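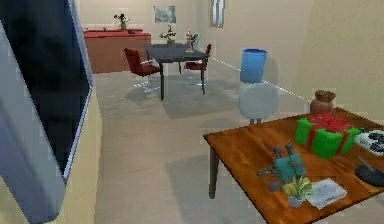 3. Setting up your Cunance room heater

Read section 2 first if the box is still sealed. This section covers placing the heater, first run, pairing the thermostat and setting a schedule. Allow an evening for it, most of that is waiting.

3.1 Before you start

You need: the heater, the two feet, the bag of screws, the wall thermostat, a Phillips screwdriver, a pencil. Batteries for the thermostat are not in the box. It takes AA, alkaline only. Rechargeables run at a lower voltage and the low battery light will come on within days.

Check the label on the back of the heater. Wevuddale models have a W before the serial number, Pusside models have a P. Steps are the same unless marked.

CAUTION: Do not plug in until the feet are on. The tip switch is in the left foot bracket and the heater can run without it seated.

3.2 Fitting the feet

1. Lay the heater face down on a blanket or the flattened carton.
2. Find the foot with the grey plug. This is the left foot. Left as seen from the front, so it will be on your right while the heater is face down.
3. Push the grey plug into the socket until it clicks.
4. Two screws per foot. Start both by hand, then tighten.
5. Do the other foot. No plug on that one.
6. Stand the heater up. Rock it gently – you should hear one click from the left side. No click, go back to step 3.

Note: Pusside feet have a front and a back. The longer end goes to the front.

3.3 Where to put it

1. On the floor, under a window or along an outside wall if you can.
2. Leave 6 inches behind it and 3 feet clear in front. Curtains must end above the top grille or be tied back.
3. Straight into a wall outlet. No extension cords, no power strips, no timers.
4. Not directly below the outlet. Heat rises and will cook the plug.
5. Route the cord away from the front. Never under a rug.

CAUTION: Not for bathrooms or laundry rooms. Not for drying clothes.

On thick carpet, put a flat board under both feet. The tip switch reads a soft floor as a tilt and the heater will shut off at random. This is the most common call we get.

3.4 First run

1. Open a window.
2. Plug in. The power light blinks amber, then stays on.
3. Press Power, then hold Up until the display shows HI.
4. Let it run for 41 minutes. The display counts down on its own.
5. There will be a smell. Thats the coating on the element burning off and it happens once. Some ticking from the case is normal too.
6. When the display shows End, press Power and let it cool before moving it.

If the smell is sharp, like hot plastic, or you see smoke – unplug and call. Don't run it a second time to see if it clears.

3.5 Pairing the thermostat

1. Slide the back off the thermostat, put in 2 AA batteries, slide it back on.
2. On the heater hold Mode until the display shows PA.
3. On the thermostat press the round button once. A single press. Holding it down resets the thermostat to factory settings.
4. Wait. Can take a couple of minutes.
5. Both displays show the room temperature. Done.

If PA keeps blinking: bring the thermostat into the same room, unplug the heater, count to ten, start again from step 2. Heaters sold before February may need the button pressed twice.

3.6 Mounting the thermostat

1. Pick an inside wall, chest height. Out of direct sun, away from lamps and TVs, not behind a door.
2. Hold the plate up, mark the holes in pencil.
3. Drill and plug for drywall. For brick use your own anchors.
4. Screw on the plate, arrow pointing up.
5. Hook the thermostat over the top edge and press the bottom in.

Keep it in the same room as the heater. In a hallway it will read cold and the heater wont stop.

3.7 Setting a schedule

1. Press Menu, pick Schedule.
2. Choose weekdays, weekend or all.
3. Set Wake, Leave, Home, Sleep. Time first, then temperature.
4. Press Menu to save. Back does not save.

Leave the gap between settings small. A room that drops a long way overnight takes most of the morning to come back, and the heater will be on full the whole time. Very large rooms, over 300 square feet, will need a second unit. Pair each one separately, same thermostat.

Note: the clock does not change for daylight saving. Menu, Clock, do it by hand.

3.8 Lights and codes

Amber steady – on, at temperature
Amber blinking – starting up
Red steady – tip switch open, stand the heater upright
Red blinking – too hot, unplug, clear the grille, wait for it to cool fully
E2 – lost the thermostat, check batteries, pair again
E5 – sensor fault, stop using and call

Parts and spare feet: Hrytsenko Supply, number on the back cover. Have the serial number ready.

Section 3 revised 12 Mar 2019. Cleaning and storage are in section 4.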